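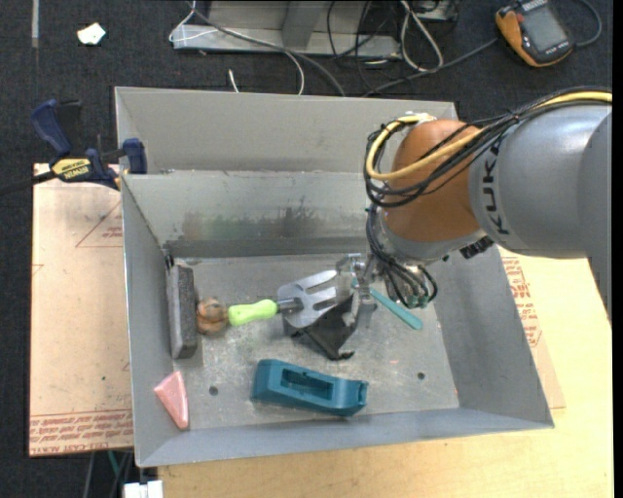
Why does every household own a drawer it can't close?

The drawer is the only place in the house that never asks you to make a decision. Everywhere else has a rule. Socks go with socks. The drawer takes a dead battery, a birthday candle and the key to a bicycle lock that was stolen along with the bicycle, and it holds all three until you die.

I have lived with mine for eleven years. It sits to the left of the stove, under the toaster, and for most of that time it has opened exactly as far as the width of my hand. Something in the back stands up when you pull. You learn to reach in flat, like a vet, and press down whatever it is while easing the drawer forward with the other hip. My wife can do this while talking on the phone. Guests can't do it at all, and we have stopped letting them try.

Last March it stopped opening altogether. I needed the can opener, which we keep in there for reasons that go back to the previous kitchen. I pulled, and the front came off.

The man I called was Emrys Griffiths, who has been fitting and repairing kitchens in Derkelton since before I could see over a counter. He took the front of the drawer from me as if it were a hat, looked into the hole, and asked how long we had owned a turkey baster.

We had not known we owned a turkey baster.

"It's always the baster," he said. "Or the ladle. Ladle stands up, catches the rail, folks pull harder. I've had drawers that were nailed shut by a potato masher."

He charges 60 dollars for a drawer, and he reckons he could live on drawers alone if he gave up cabinets. People will put up with a bad hinge for years, he told me, but they want their can opener today. He has also noticed that the owners always apologize. They apologize to him for the contents, and they go on apologizing while he takes things out, and then they see something they had been looking for since the last election and forget he's in the room.

I did this too. It was a tape measure.

When the drawer was out on the floor I made the mistake of spreading everything on a bedsheet and counting it. There were 304 objects. I counted a box of toothpicks as one, and would like some credit for that. We had five bottle openers. We had a pizza cutter without a wheel. We had the instructions for a Jater coffee grinder that my sister borrowed and moved to Oregon with, in nine languages, along with the warranty card, which I had filled out and not mailed.

There is an industry waiting for a person in this condition. The store in Rowlands where I went the next morning has an aisle and a half of it: trays, bins, risers, spring-loaded dividers, little bamboo cribs for the garlic press. The Clurell catalog, which I took home because it was free and therefore went straight into the drawer's future, lists 632 items under the heading of kitchen storage. I read it in the bath. Every drawer in it contains four spoons. The people in that catalog have never been handed a packet of soy sauce and thought, well, you never know.

I bought two dividers. They expand to fit, the label said, and they did, with a snap that took some skin. For one week I had a zone for cutting and a zone for stirring, and a narrow zone at the side that I had privately marked for string. My daughter opened it and asked whose kitchen this was.

By the second week there was a pen in the stirring zone. I know whose pen. I left it there out of fairness, so that no one could say I was being strict, and the pen must have sent word back, because by the end of the month it had been joined by a luggage tag, some rubber bands, two allen wrenches and the free magnet from the dentist. The string zone held no string. We have never had string. I think I bought the divider in the belief that the string would come.

I called Griffiths again in the fall about the rail. He remembered the drawer, if not me. I asked him what his own was like, at home, a man who had looked into so many.

He said he kept a very tidy kitchen. Then he said there was a chest of drawers in the garage, and that his wife had views on it, and could I hold the flashlight a little higher.

The baster is in the basement now, in a box marked KITCHEN MISC. The box doesn't close either.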